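**FOR RELEASE: October**

**Flultell opens up the Berklow cell, setup notes and all**

WHITELEY: I've written a lot of announcements for Flultell, and most of them were about things you could buy. What we're putting out today is free! It's the full setup and care guide for Berklow, the robot cell in our Whiteley shop that works on the insides of desktop computers, and I've been pestering the team to let it out the door since spring.

Berklow's job is the fiddly stuff. Memory modules, processors, the little latches that hold them down. The cell is one arm, one gripper, a slatted aluminum table and a gray 3D-printed fixture plate that holds small parts next to the computer. The guide spends 30 pages on that plate and the table (yes, I asked if we could trim it, and no, we couldn't). If the plate creeps even a little on the rails, every pickup point creeps with it, so the morning check begins there, before the arm is powered up.

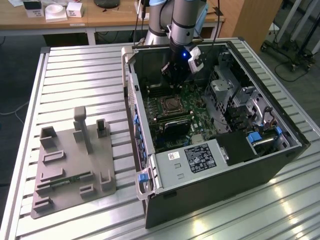 *The Berklow cell at Flultell's Whiteley shop, with an open tower beside the fixture plate.*

The tower goes on its side with the side panel off, always in the same direction. We mark the corners on the table with tape and replace the tape when it gets ratty. Cables inside the case are the next thing. Every one that could wander over the socket gets tucked back by hand, and then somebody runs the arm through its path at crawl speed with a thumb on the stop button. I did this myself one Saturday and I'll admit I held my breath the whole way down.

Then comes the processor, and this is the chapter our early readers wrote to us about most. The load plate has to be fully open, the lever has to be out of the way, and the fingers have to hold the chip level by its edges. We teach the approach point from the view at the gripper, then repeat it with a scrap processor until the team is happy. Please use a scrap one! Socket pins bend if you look at them funny.

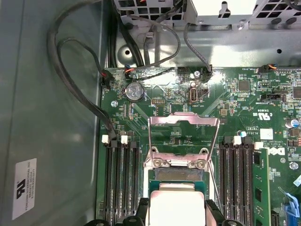

*Berklow's gripper holding a processor at the open socket.*

Before we settled on the current routine we logged 1,377 practice moves, and we're including that log in the download along with the notes people typed next to the bad ones. Some of those notes are a bit salty. I left them in, minus a few words.

Looking after the gripper takes up the second half of the guide. The short version goes like this:

- Wipe the fingers and housing with a dry lint-free cloth at the start of each shift.
- Check every finger screw with the small torque driver. Mark each one with a paint pen so you can spot a turn at a glance.
- Open and close the fingers slowly, all the way, and listen. A click means stop and look at the pivots.
- Check that the wrist cable has slack at both ends of the arm's travel.
- Re-teach the socket point any time a finger has been off, even if it went back on perfectly.

That last one cost us an afternoon, which is why it's in bold in the real thing.

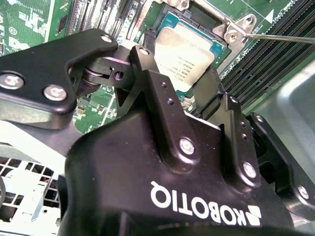

*Close quarters: the Robotiq gripper's fingers over a processor in its socket.*

The guide also covers swapping fingers, backing up the arm's program, and what to do when the power goes out with the gripper down inside a case. (Don't pull. Support the arm, release the joints one at a time, lift straight up.) There's a companion worksheet called Tetska, a plain spreadsheet where you log each check and each re-teach, and ours has 1,776 rows in it now. I find it weirdly pleasant to scroll through. You can spot a loosening finger in there days before it drops anything.

We've also put together 498 short clips of the checks and moves, sorted by chapter, for anyone who learns better by watching. Small repair shops, school labs and people with one arm on a bench in the garage are all welcome to the whole set. 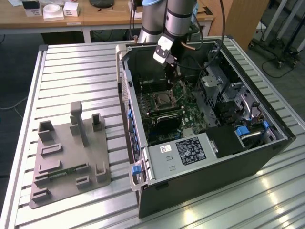
One early reader wrote back that the cable check alone was worth the download, that their own arm had been tugging its wrist connector on every long reach for months, and could we please add a page on strain relief clips. We've added it. It's at the end of the gripper section, with the part dimensions and a printable template.

The Berklow guide, the practice log, the Tetska worksheet and the clips are available from Flultell now at no charge. Corrections are very welcome, and so are your own salty notes. Write to the Flultell press desk in Whiteley and I'll pass them along to the bench.

###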